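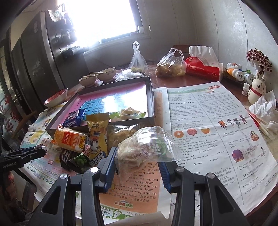 # Sorting the Snack Table

*29 Jan 2021*

The matter of the snack table has been raised in this household on several occasions, and I have undertaken to set down in writing how it is now managed. Readers who have followed this blog since the Lunthorpe apartment will recall that we formerly kept packaged food in a kitchen cabinet. The present residence has one narrow cabinet, which is given over to rice, oil and dry noodles. Snacks are accordingly kept on the table, in and beside a large shallow box, and the table is sorted on Fridays.

## The covering

The table is covered with newspaper before anything is opened or moved. Pastry sheds flakes, and sesame travels considerable distances. Old newspaper may be folded up at the end with the crumbs inside it and discarded whole. We previously used a vinyl cloth purchased at the Dastembridge market, which required wiping, drying and somewhere to hang. It has been retired to the balcony.

Sheets should overlap by the width of a hand. Ailsa Rennie, who shared the table with us through May, preferred to tape the corners. I do not consider this necessary unless the window is open.

## The box

The box has dark gray sides and a shiny inner surface printed in pink and blue. It is too shallow for most storage, and for this purpose the shallowness is an advantage. Items cannot be buried. A deep box was tried in the autumn and produced, at its lowest level, a packet of crackers that had expired before we moved in.

The procedure for the box is as follows:

1. Remove everything and place it in a pile to one side.
2. Read the date on each packet. Where the date cannot be found, look along the crimped edge, then on the back near the seal.
3. Separate baked goods from all other items.
4. Return sealed packets to the box, flat, with the earliest dates nearest the front.
5. Leave anything to be eaten the same day outside the box.

Step three was added at the suggestion of Jericho Manalo. Soft breads and pastries in thin wrapping are easily crushed, and a tall packet falling on its side is sufficient to do it. Baked items are now handled last and set on top. Individually wrapped ones should be lifted by the sides of the package and put down without squeezing; the clear plastic crinkles alarmingly but offers very little protection.

## Categories

I had at first proposed a system of sweet and savory. It did not survive the first Friday. Several of our packets are both, and Yavuz Yüksel maintained, at some length, that anything with fruit on the front belonged in a category of its own. The categories now in force are simpler:

- **Bread and pastry.** To be eaten first. These are bought singly from the Bautista bakery counter or in packets from the grocery, and they do not improve with keeping.
- **Sealed packets.** Chips, dried fruit, nuts and similar. These may stay in the box for as long as the date allows.
- **Opened packets.** To be clipped or finished. An opened packet may not be returned to the box under any circumstances.
- **Wrappers.** To be removed from the table at once. A shiny wrapper on a pile of snacks looks very much like a snack, and disappointment has resulted.

## Meals at the same table

It will be observed that the table also serves for meals, and that the bowls and chopsticks share it with the snacks. This arrangement is not ideal. The residence has one table, however, and the household has agreed to the following division: the far side for bowls and cooked food, the near side for packets.

Chopsticks are rested across the rims of the bowls and not on the newspaper, for the sake of the ink. Food brought home in a knotted plastic bag should remain knotted until a bowl is ready to receive it. I would ask that particular attention be paid to this last point. The knot is frequently too tight to undo, the bag is then torn, and the sauce goes where it likes. Scissors are kept in the drawer.

Empty plastic bags are to be smoothed and folded into the Wasolden tin beside the sink -- the tall one, not the tea tin. I acknowledge that my own record in this respect is imperfect.

## Purchases

The household has been spending more on snacks than was intended. A limit of 13 packets per week has been adopted on a trial basis, with breads excluded, as they are properly considered breakfast. Rhea Ignacio has objected to the exclusion on the grounds that a cream pastry eaten at ten in the evening cannot be breakfast. Her objection is noted and the exclusion stands for the present.

Gifts from visitors are likewise not counted. Mark Anthony Villanueva has taken this as an invitation, and his most recent delivery occupied the whole of the near side of the table.

## Time required

The full sorting takes 30 minutes if conducted by one person and rather longer if conducted by three, as tasting tends to begin at step two. I have found it best to start after the midday meal, when the light from the window is good enough for reading small print on dates. The light does reflect strongly off the inside of the box, and it helps to stand with one's back to the glass.

Correspondence received since my earlier post on cabinets has asked whether glass jars would be preferable. We have considered them. Jars are heavy, they occupy the same space whether full or empty, and they do away with the printed date. For nuts bought loose I would recommend them without reservation. For packets I would leave the food in the packaging it came in.

A post on the refrigerator door will follow once its lower shelf has been repaired.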